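家庭内作業ロボット運用基準検討会 第5回 議事録

日時:2020年5月10日 13時30分から16時10分まで
場所:Burkelano 本社 第2会議室(一部はウェブ会議で参加)
出席:Burkelano(主査、安全担当、シミュレーション担当)、Itell(機器連携担当)、Holanda(評価試験担当)、Botus(ロボット制御担当)
欠席:Botus 品質保証担当(書面で意見提出あり)
記録:Burkelano 事務局

配付資料
資料5-1 前回議事録(案)
資料5-2 台所作業に関する運用基準 第2版素案
資料5-3 シミュレーション環境の記録項目一覧
資料5-4 Botus 品質保証担当からの意見書
資料5-5 用語集改訂案

1.前回議事録の確認

資料5-1について、Holanda より「停止距離」とある箇所は「離隔距離」の誤りとの指摘があった。該当箇所を修正のうえ承認した。前回の宿題のうち、用語集の改訂は議題5で扱う。緊急停止釦の配置図は Botus で作成中のため、次回に持ち越す。

2.運用基準素案(資料5-2)の逐条確認

主査より、本日は第3章「加熱機器の周辺での作業」と第4章「操作画面をもつ機器の扱い」を確認し、第5章以降は次回とする旨の説明があった。

2.1 第3章 加熱機器の周辺での作業

第3章第1項では、加熱機器の状態を「停止」「予熱中」「加熱中」「余熱あり」「不明」に区分している。Itell より、機器側から取得できる信号だけでは「停止」と「余熱あり」を区別できない機種があるとの説明があった。庫内温度を外部に出力しない機種では、運転終了の信号を受けた後も庫内が高温のままの時間がある。

協議の結果、庫内温度を取得できない機種については、運転終了の信号を受けても「停止」とみなさず、「余熱あり」として扱うことにした。「余熱あり」を解除する条件は、温度の実測か、人による確認のいずれかとする。時間の経過だけで解除する案も出たが、庫内の容量や設置条件によって差が大きいとの意見が多く、採用しなかった。

第3章第2項の離隔距離について、素案では扉の可動範囲の外側に600ミリメートルを確保すると定めている。Holanda から、狭い台所ではこの距離を取ると作業位置そのものがなくなるとの意見が出た。Botus からは、アームだけを範囲内に入れ、台車は範囲外に置く運用なら成り立つとの説明があった。離隔距離の対象を台車に限るかどうか文面から読み取れないため、「台車の外縁から測る」と明記し、数値は素案のままとする。アームの進入条件は別項に分ける。

第3章第3項、扉の開閉については、人が扉の前にいるときはロボットから開閉しないことを確認した。人がロボットに開閉を頼んだ場合でも同じ扱いとする。利用者から見ると融通が利かないとの声も出るだろうとの発言があったが、文面は変更しない。

2.2 第4章 操作画面をもつ機器の扱い

シミュレーション担当より、タッチパネル式の調理機器を対象とした操作手順の整備状況について報告があった。実機の前に必ずシミュレーション環境で手順を通すという原則は第1版から変わらない。第2版では、画面の読み取りと指先の動作を別々の試験項目に分けている。第1版ではまとめて合否を判定していたため、不合格の原因が読み取りと動作のどちらにあるのか、記録から追えなかった。 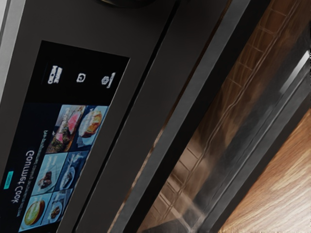 続いて、読み取り試験の条件を協議した。素案は操作画面を正面から見た状態だけを試験対象としているが、移動しながら作業するロボットでは、画面が視野内で大きく傾くことも珍しくない。Botus は、傾いた状態での読み取りを必須項目に加えるよう提案した。Holanda は賛成したうえで、傾きの段階をあらかじめ決めておかないと試験所ごとに結果が変わると述べた。段階の決め方は Holanda が次回までに案を出す。

料理の写真を並べたメニュー画面について、Itell から、写真の見た目だけで項目を選ばせないよう求める意見があった。写真は機器のソフトウェア更新で差し替えられることがあり、似た色の料理が並ぶと取り違えも起きやすい。選択の根拠には項目名の文字か、機器連携で得られる項目番号を使い、写真は補助情報にとどめる。文字が小さくて読めない場合は、読めたものとして先へ進まず、位置を変えて読み直すか、人に確認する。この内容を第4章第2項に追記する。

アイコンについても質疑があった。歯車の形を設定と解釈するような推定は多くの機種で当たるが、保証はない。機種ごとの対応表がある場合は対応表を優先し、ない場合は、加熱を開始する操作と設定を変更する操作を禁止する。画面を戻す操作まで禁止するかどうかは意見が分かれた。Botus は、戻れなければ復旧のたびに人を呼ぶことになるとして許可を求めた。安全担当は、戻る操作に見えるものが別の機能を兼ねている場合があるとして慎重な立場をとった。本件は継続協議とする。

回転式のつまみを併せもつ機種では、つまみの位置と画面の表示が一致しないことがある。表示とつまみのどちらを正とするかは機種の取扱説明書に従い、説明書に記載のない機種は対象外とすることで合意した。

反射の影響について、シミュレーション担当から補足があった。光沢のあるガラス扉の近くでは、映り込みを庫内の物と誤って検出しやすい。庫内の状態を扉越しの映像だけで判断することは第2版でも認めない。なお、シミュレーション上の反射は実機と一致しないため、反射に関する試験は実機でも行う。この点は素案から抜けていたので追記する。

3.シミュレーション環境の記録項目(資料5-3)

記録項目は第1版から増え、54項目となった。Holanda より、全項目を毎回記録するのは試験所の負担が大きいとの意見があった。主査より、毎回必須とするものと、条件を変更したときに記録するものに分ける案が示され、了承された。

毎回必須とする項目は次のとおり。
試験番号および手順書の版
環境データの版
機器モデルの型式と画面データの版
照明条件
開始時の視点位置と傾き
操作の時系列記録
中断の有無とその理由
判定者

画面データの版を必須に含めたのは Itell の提案による。型式が同じでも画面の構成が異なることがあり、過去の試験で比較ができなくなった経緯がある。

視点の記録については、ロボット本体が映らない視点の画像を判定に使ってよいかとの質問が Holanda からあった。シミュレーション担当は、画面の読み取り判定には使えるが、接触の有無の判定には使えないと回答した。素案ではこの区別がなかったため、判定の種類ごとに使用できる視点を表にまとめる。表は Burkelano が作成する。

記録の保存期間は、運用基準の版が改まった後も2年間とする。保存場所は各社に任せ、求めがあれば提出できる状態にしておく。

4.Botus 品質保証担当からの意見(資料5-4)

意見書の内容は以下のとおり。

(1)手順書の改訂と試験結果の対応が分かりにくい。改訂のたびに全試験をやり直すのか、影響する範囲だけでよいのかを明記してほしい。
(2)「人による確認」とある箇所で、確認する人の条件が示されていない。
(3)試験中に想定外の動作があった場合の報告先が、本文と附属書で食い違っている。

(1)については、影響範囲を書面で示せる場合に限り部分的な再試験を認める。示せない場合は全試験とする。加熱を開始する操作に関わる改訂は、影響範囲にかかわらず全試験とする。

(2)については、試験時と家庭での運用時を分けて書く。試験時は所定の教育を受けた者、運用時は機器の使用者本人または使用者が指定した成人とする。Itell より、遠隔からの確認も含むのかとの質問があった。加熱機器に関する確認は現場で行うものに限り、遠隔は含めないこととした。

(3)については事務局の編集誤り。本文の記載を正とし、附属書を直す。

5.用語集(資料5-5)

「操作画面」「表示部」「タッチパネル」の使い分けについて、機器の側を指すときは「操作画面」に統一する。「表示部」は触れても操作できないものに限って使う。「操作盤」は、操作画面とつまみ、釦を含む全体を指す語として新たに加える。

「把持」と「接触」の定義は、指先で画面に触れる動作がどちらに入るか不明確だった。画面操作は「接触」とし、接触力の上限も「接触」の表に従う。

「中断」と「停止」は引き続き整理が必要である。Botus の社内文書では逆の意味で使われているとのことで、移行時の混乱を避けるため、対照表を附属書に載せる。

6.その他

現地試験は8月に Holanda の試験室で行う予定。使用する調理機器の選定は Itell が担当する。操作画面のみの機種と、つまみを併せもつ機種の両方を含めるよう要望があった。

試験室への入室手続きの書式が変わったため、参加者は新しい書式で申請すること。旧書式で提出済みのものは出し直しとなる。

ウェブ会議の音声が議題3の途中で一時途切れた。その間の発言は再開後に主査が読み上げ、参加者の確認を得ている。

7.決定事項と担当

第3章第1項の区分の扱いを修正する(Burkelano)
第3章第2項に測定の起点を明記し、アームの進入条件を別項とする(Burkelano、Botus)
傾いた画面の読み取り試験について、段階の案を作成する(Holanda)
第4章第2項に項目選択の根拠を追記する(Itell)
反射に関する実機試験を追記する(Burkelano)
判定の種類と使用できる視点の表を作成する(Burkelano)
緊急停止釦の配置図を提出する(Botus)
附属書の報告先を修正し、用語の対照表を追加する(事務局)

継続協議:対応表のない機種における、画面を戻す操作の可否

8.次回

第5章「人との共同作業」以降を確認する。修正文案は開催の一週間前までに事務局へ送付すること。日程は事務局から別途連絡する。

以上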